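**From the Mosta Laundry staff newsletter, March**

## The folding cell, two weeks in

By Hagos Tesfamariam, second shift, finishing

I was asked to write this because I am the person who complained loudest, and management has noticed that people who complain can be given assignments.

For anyone in wash, dispatch or the front office who hasn't walked past finishing lately: we have a folding cell. It went live on the small-garment line at the start of the month. Two arms, one table, one basket, and walls done up as a blue sky with clouds and stars on them. There is also a cherry tree. It is in full bloom and will remain so regardless of season, which puts it ahead of the ficus in the break room.

What it does is modest. Small colored pieces come to the table, get folded, and go in the basket or to the back. It does small flat garments and cloths. Fitted sheets are still ours. So are overalls, anything with a drawstring, and the chef jackets from the Ostora account, which have defeated better machines than this one and at least one person on first shift.

The cell is slow. I say this with affection. On its best day so far it got through 300 pieces. Its second-best day was 47, and we don't discuss the days after that. A decent folder with a cup of coffee nearby will pass 300 well before lunch. The difference is that the cell doesn't mind doing the same square cloth over and over, and most of us, if you check our wrists, do.

So the real change is in who stands where. Before March, small garments meant a full shift at the low bench, and we rotated that bench the way other workplaces rotate blame. Now there are 2 of us per shift assigned to the cell, and the job is what the schedule calls "tending." Tending means you bring pieces over, take finished ones away, and re-fold whatever came out looking like a sandwich. You also write down the re-folds on the clipboard. Please write them down. I know it's faster to just fix it and move on, but Mesier (the people who installed it) can only correct what gets reported, and last week's sheet claimed a perfect Thursday that I personally worked and do not remember as perfect.

Some things I've learned, in no order:

- Bright colors go better than pale ones for me. Mesier says this shouldn't matter. I have invited Mesier to come and tend a second shift.
- Don't tidy the table while the arms are moving. Hit pause first, wait for them to settle, then reach in. This was covered in training, and then covered again, more slowly.
- Leave the basket where you found it when you empty it. A hand's width makes a difference.
- Talking to the arms is fine. Everyone does. They have not been given names, officially, and I would like it to stay that way until we can hold a vote.

On the question people stop me in the hallway to ask: no hours have been cut in finishing. That was put in writing before the cell came through the door, and the letter is pinned by the time clock under the softball flyer. What did change is that the low bench hours went to inspection and mending, which pay the same and let you sit down. I was against the whole thing in January. I am now against parts of it, and my back is abstaining.

What I'd still like to see is training on the control panel for everyone on the line. At the moment, when the cell stops, we stand around it like a family around a dead car until somebody from Mesier picks up the phone. I've asked. The answer was "soon," and I've written down the date.

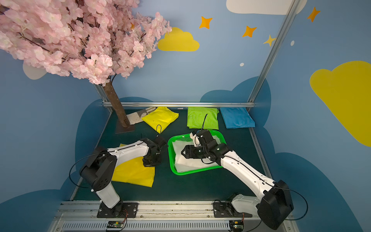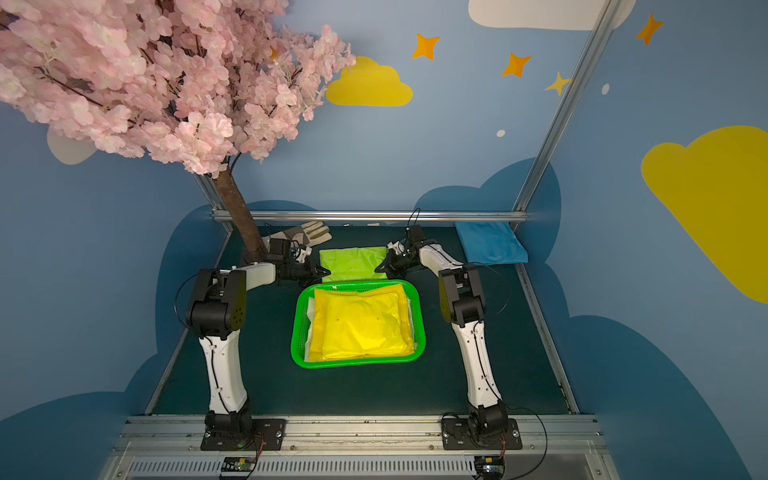
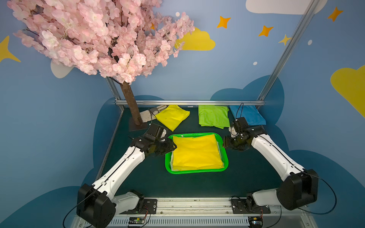 *Small garments at the folding cell, green basket in use.*

## Other finishing news

The Msimang account starts on the last Monday of the month with 370 aprons a week. All of them have long ties, so all of them will be folded by people. Sign up for the first run on the sheet by the steam press. Bring your own opinions about how an apron should be folded, and expect to be overruled.

The number four press is fixed. It hisses now, but it's supposed to.

Whoever borrowed the good lint brush from the mending table — the one with the red tape on the handle — can put it back on any shift they like. I'll be looking the other way.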